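Wood grain is a bad landmark

Since May I have been writing the pose tracking for our small hand-held gripper project, which we call Tirivine. I work on it in the evenings and on Friday, when I have no classes. This week I want to write about one file that cost me three evenings.

The file is a recording of 2851 images. The tracker must say where the gripper is in every one of them, using only what the camera sees. In the first part it works well. Then the gripper comes down to the table, and after image 104 the position begins to slide to the right, slowly, as if somebody pulls it.

I opened the images one after another. Most of the view is pale wood, with long grain lines that go diagonally and are very similar to each other. The tracker takes a point on one line, loses it, and finds it again on the neighbor line. The better corners are on the two black fingers, but these move together with the camera, so they tell me nothing about the table.
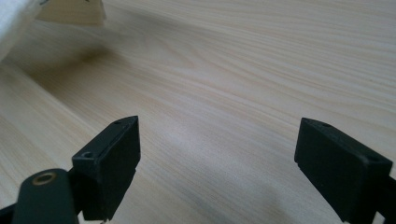

What I changed

First, I made a mask for the fingers and for the arm with the brass ring. Before this, the tracker was very happy with the screw holes and believed the gripper was standing still. Ozan Polat told me to do this at the beginning and I did not listen.

Second, I give less weight to points which all lie along one direction. The wood then counts for less, and the motion sensor counts for more until something better comes into view.

The slide is now much smaller, but it is not gone. When the gripper turns quickly near the table, I still get a jump. Irén Vörös thinks it is the time offset between the camera and the sensor, and I will measure this next. If you have a good method for it, please write to me in the comments.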